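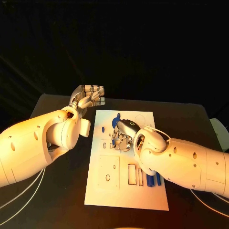

Prulldale Community Chorus: Frequently Asked Questions

Do I have to audition?
No. You stand next to the piano and sing "Happy Birthday" so we know which row to put you in. People have been known to call this an audition afterward, usually the tenors.

I can't read music. Is that a problem?
You'll be in good company. The scores are there so you can see where the words go, and after a few weeks you'll notice that when the dots go up, so does everyone else.

What does it cost?
$63 a season, music included. Lost scores are $8 each. Scores left on the roof of your car count as lost.

When do I have to decide?
Fall sign-up closes Sep 16, 2026. The next chance is April, when we're deep in the spring program and less patient.
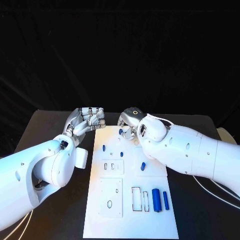
Annatjie Matlala writes that she missed the fall deadline twice, joined in spring both times, and learned the second half of everything first. She still recommends it, though she'd like it known that she has never sung the opening of the Chauke Mass with any confidence.

Can I pick my own voice part?
You can ask. We have all the sopranos we need and 2 basses, so a low voice will be greeted with unseemly joy.

How many rehearsals can I miss?
Two per season. After that we'll ask you to sit out the concert, or to stand at the back and move your mouth tastefully.

Where are the concerts?
Odley Hall, which seats 600. We have yet to trouble the balcony. Parking is behind the building, up the hill, and then up the other hill.

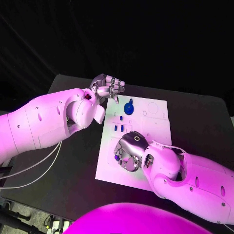 Thulani Fourie asked us to add that the side door is locked during concerts, and that knocking can be heard very clearly in the slow movements.

What do I wear?
All black. Navy is not black. Under stage lights it is extremely not black.

Can I bring my kids to rehearsal?
If they can sit through an hour of altos repeating four bars, yes. Bring snacks, and enough for the altos.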